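Table Finisher and Repairer – Hulham Furniture Workshop

Full time, permanent
Pay: reviewed after the trial period, starting rate given at first phone call
Reports to: Yolandi Visser, workshop manager
Start: November, or sooner if you are free

Hulham repairs and refinishes wooden tables for homes, schools, offices and small restaurants. We also make a small number of new tops to order. Last year 241 tables came through the shop, and 188 of those were refinishing jobs. The rest were repairs to legs, joints and edges, with a few new tops. We need one more person at the finishing end, where work has been backing up since spring.

What you will do

Most of your day will be spent on tops. You will strip old finish, fill and level damage, sand by hand and by machine, match color, and apply oil or varnish. You will write a short job card for every table, saying what was on it when it came in, what you took off, and what you put on. Other people have to be able to read the card.

You will also help load and unload. Some tops take two people, and you should be able to lift 50 pounds on your own. Once or twice a month you will go with Benito Alcaraz to look at a table in a customer's home or office before we quote. He does the measuring and the price. You will give your opinion on the finish.

The finishing room is separate from the main shop and has its own extraction. We keep it clean, and sweeping up is part of everyone's day, including the manager's. There is no spray booth. If spraying is what you like best, this is probably the wrong job for you.

What we are looking for

At least two years of paid work in furniture finishing, cabinet work or restoration. If you have done it as a serious hobby for longer than that, apply anyway and send photographs.

A good eye for color. Much of our work is dark wood, and a repair that looks fine under the shop lights can show up red or gray by a window. You will be expected to check.

Patience with sanding. Some tops have only a thin layer of good wood on them and cannot be sanded twice.

Clear handwriting or typing for the job cards.

A driver's license is useful. You do not need your own tools, though most people here bring a scraper they like. We supply respirators, gloves and ear protection.

Hours

The shop opens at 7:30 a.m. and we stop at 4 p.m., with half an hour for lunch. There is no weekend work. In the weeks before the winter holidays there is usually some overtime – it is paid, and you can say no to it.

The team

There are 4 of us at the moment. Yolandi runs the shop and does most of the joinery repairs. Benito handles customers and deliveries. The other two split their time between machining and finishing, and one of them will move over to machining full time when you start.

How to apply

Send a letter of one page or less and up to six photographs of work you have finished, with a line under each saying what you did to it. A resume is fine but we will read the letter first. Mail or bring it to the Hulham office, marked for Yolandi Visser. We answer everyone.

If we like your letter, we will ask you in for a paid half day. You will get a damaged sample board and be asked to bring it to a color and sheen we give you, and afterward we will talk through how you did it.

Grain is the part of the work we talk about most at that stage, so come ready to discuss it. On a plain top you can hide a filled scratch with color alone. A strongly figured one is harder, and the dark brown tabletop in the photo is the sort of surface we mean, with darker and lighter bands swirling along it. A patch there would have to follow the bands, and a flat brown fill would stand out from across the room. Think about where you would start with a deep scratch running against the grain on a top like that, and how you would test the color first.
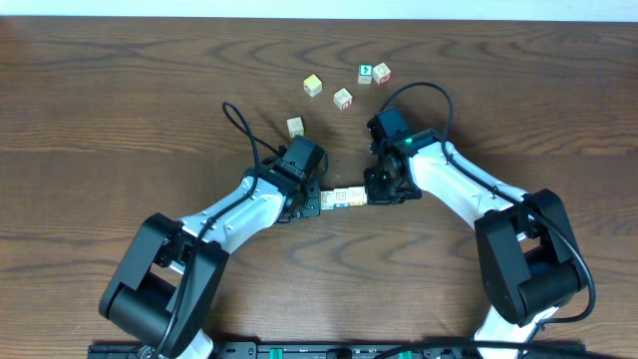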